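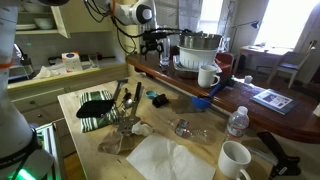 Why does my gripper open when the arm goes into a protective stop?

Most likely the stop is cutting power to the gripper along with the arm, and the fingers have nothing mechanical holding them shut. It can also be a startup routine that opens the fingers when power comes back, so find out which one you have before you change any settings.

Full story from me, the person who asked (short version above got tidied up by the mods, thanks!). I have two arms at a pair of tables and they practice clearing up after a meal. Cups, forks, that kind of thing. Everything runs through Flirolico and the gripper is a Benier, the older one with the linked fingers. It had been fine for weeks, and then on Friday the arm tripped a stop with a drinking glass in its fingers and just let go. Glass everywhere. I was a good distance away, but I've been leaning in to reset things by hand for months and now I feel kind of sick about it.

Log says 1,246 picks since the last reset, and the drop was the very last one. The stop itself was a cable snag, I'm pretty sure, because the force reading on the wrist climbs before it trips. What I don't get is the letting go. I've switched to forks for testing, which at least don't shatter. Same stop, same result, two tries out of three.

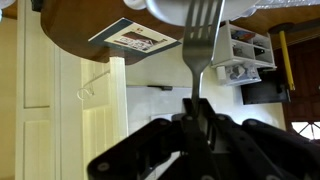
What I've tried so far

Swapped the tool cable. No change. Dropped the arm speed way down, which gets me fewer stops, but when one does come the fingers still open. Turned the grip force up by 200 in the settings (whatever units those are, the manual doesn't say!) and now I'm worried about cracking something the other way. I also reloaded the old config from October and that one won't even home, so back it came off.

Firmware on the gripper is 27. Is that ancient? Any help appreciated, I'd love to get back to glasses someday.

Answer 1

had this, update the firmware. fixed mine

Answer 2

Please don't update anything yet, you'll lose your clues. Put a fork in the fingers, stand outside the reach of both arms, and hit the stop button yourself. Watch the light on the gripper if yours has one. If the fingers go slack right when you press, you're losing power. If they hold and then open when you clear the stop, it's the startup routine, and there's a box in the Benier setup page for "open on enable" that you can untick. On mine it was ticked again after a config reload, so check it now even if you checked it last year.

And fix that snag! Look at the cable loops up by the wrist. When the gripper is down low over a cup the slack all goes one way, and a loop that looks roomy with the arm folded can pull tight when it turns. I clipped mine back closer to the forearm and most of my stops went away. Move the arm through the whole job slowly, with the fingers empty, and keep an eye on the cables.

Last thing, quit leaning in. If anything needs resetting, press the stop on BOTH arms first. I used to stop only the one I was working near and the other one came across and whacked my elbow.
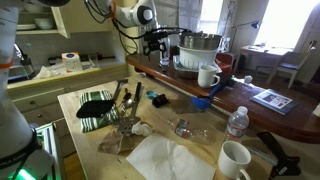
Augustina Quartey: Agree with all of this except the order. I'd sort out the cable before pressing stop on purpose over and over, since a half-broken power wire inside that bundle would give you the same slack fingers. It would also explain why it's two out of three and not every time. And put the grip force back where it was. If the power's gone, a bigger number does nothing for you.

Original poster again. Box was ticked!! Unticked it and the fork stayed put on the first stop, opened on the second. So maybe I've got both problems? Ordering a new wrist harness from Skisby and I'll post when it comes. Plastic cups only until then.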